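Thursday, 10th May

What a day! I'm writing this on the train with my shoes half off and graphite or something like it on my sleeve, and I want to get it down before I sleep and lose the details, the way I did after the camera tests.

So. The grippers. We finally had both of them on the bench in the same week, the Bugti and the Prunoron, and Funmilayo had cleared the whole day for me so I could run one against the other without giving up the arm at lunchtime. Romeo (the arm, we've called it that since before I joined, don't ask me) was free from eight, and I was there at twenty to, coffee in hand, like a kid waiting for the pool to open.

Morning: the Bugti

I started with the one I know. It's quick, it closes with a good honest snap, and the controller talks to it without any fuss. I'd set up the same routine for both: pick up, lift, hold, turn a quarter, put down. 100 cycles on each object, then change the object. I had the cylinder, the foam block, the short bottle and that awful flat pouch Ekene likes to torture everybody with.

The foam block went beautifully. The bottle went beautifully. The pouch, well. It pinched a corner and let the rest hang, and by the end it had missed 33 of them, and I was making excuses for it out loud to an empty chair. The cylinder was more interesting. The Bugti will pick it up every time, but if it grabs away from the middle the free end droops during the turn, and when it comes back down the end touches first and the whole thing lands crooked. I tried more force. More force made it worse! It squeezes, the cylinder rolls a hair in the fingers, and there goes your angle. I wrote that down three times in three different ways, so I must have thought it was important.

Wojciech came by and said to slow the closing speed instead of fiddling with the force. I slowed it. Better, a bit. He was very pleased with himself and took a biscuit.

Changing over

Swapping took longer than I'd promised Funmilayo. The mounting holes line up but the cable comes out on the other side, so I had to reroute it along the arm, and then reroute it again when I saw it pulling tight on the wrist turn. Note for next time: do the wrist turn by hand BEFORE tightening the last clip. Then the controller wouldn't see it at all. I restarted it, restarted my laptop, restarted the controller again, and then Jummai leaned over and asked if I'd changed the address. I had not changed the address. Four seconds' work. I love her and I also wanted to crawl under the table.

After that the wrist view came up and there it was, nice and clear, enough of the gripper showing that I could watch the contact without putting my head down by the table.

Afternoon: the Prunoron

Oh, I like this thing. It's slower to close and for the first few cycles I kept thinking it had stalled. Then I stopped watching the clock and started watching the cylinder. I had deliberately set the bad grab, out at the end, the one that had been giving me trouble all morning. I ran it low over the white tabletop first at a crawl, one finger on the stop button, then at full speed, and then I just let it go and ran the lot.

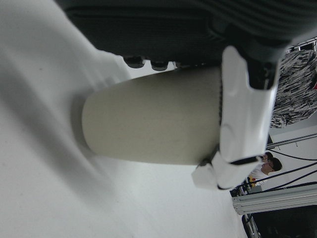
Evening notes, before I forget

The end grab is where the two really part ways. With the Bugti I get a droop I can see from across the room. With the Prunoron there's still some, I won't pretend otherwise, but it's small and it's the same every time, and the same every time is something I can correct for in the put-down. I tried a correction just before five and the cylinder came down level nine times in a row. On the tenth I bumped the table with my hip, so I'm not counting the tenth.

The pouch is still the pouch. Ekene was delighted to hear it.

Speed goes to the Bugti, easily. For anything chunky I'd still choose it, and I don't want to be unfair to it only because I had such a good afternoon with the other one. I also haven't tried the Prunoron with the softer finger pads, which are in the drawer under the Privureck controller and which I completely forgot about until I was putting my coat on.

The log stands at 2406 lines and I haven't looked at most of it. Ngozi wants a plot of grip force against time for both, on the same axes, and I said tomorrow, which was bold of me. Also she asked whether I'd kept the 700 gram weight on the table for the load test. I hadn't, I don't know where it is, I think Wojciech is using it to hold his door open.

To do: pads, plot, weight, second cable clip at the elbow. Ask Funmilayo very nicely for Romeo again on Monday morning. Buy biscuits.

I kept grinning on the platform. A woman with a stroller grinned back. Two stops to go and I should put my shoes on properly.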